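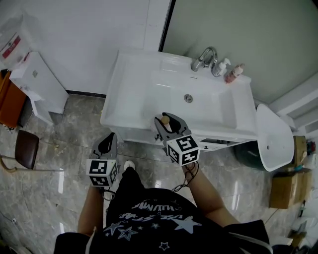
Minutes No. 25 – Page 1

**Prarkdale Tenants' Association**
Regular meeting, 29 July 2025, Community Room

The meeting was called to order at 6:30 p.m. A quorum was present. The minutes of the previous meeting were approved with one correction: the laundry room fee increase takes effect in October.

**1. Bathroom repairs**

The management company, Villico, reported on the repair schedule for the east building. Work on the lower floors is complete except for exhaust fans, which are on back order. Residents of the upper floors will receive written notice before any entry to their units. Several members stated that earlier notices had been left in the lobby and not at the door. Villico agreed to deliver notices to each unit.

Members asked whether the small tiled bathrooms with a vanity sink would be regrouted. Villico replied that regrouting is done only where an inspection finds loose tile. A motion to request a written copy of the inspection standard was made, seconded and carried.

**2. Water shutoffs**

The contractor, Genar, proposed one shutoff per stairwell, from 9 a.m. to noon. Members requested that no shutoff be set for a weekend. Agreed.

**3. Courtyard fund**

The balance stands at $1,000. A quote of $400 was received from Tsegaye Landscaping for pruning and new mulch. The quote was accepted – two members opposed – on condition that the bench by the north gate stays where it is. A further $100 was set aside for hoses and a replacement spigot key.

**4. Other business**

The bicycle room lock is sticking again. Villico will send a locksmith. A request to extend quiet hours on weeknights was tabled until the next meeting, and written comments may be left in the office mailbox.

The meeting was adjourned at 7:50 p.m. The next regular meeting will be held in October in the same room.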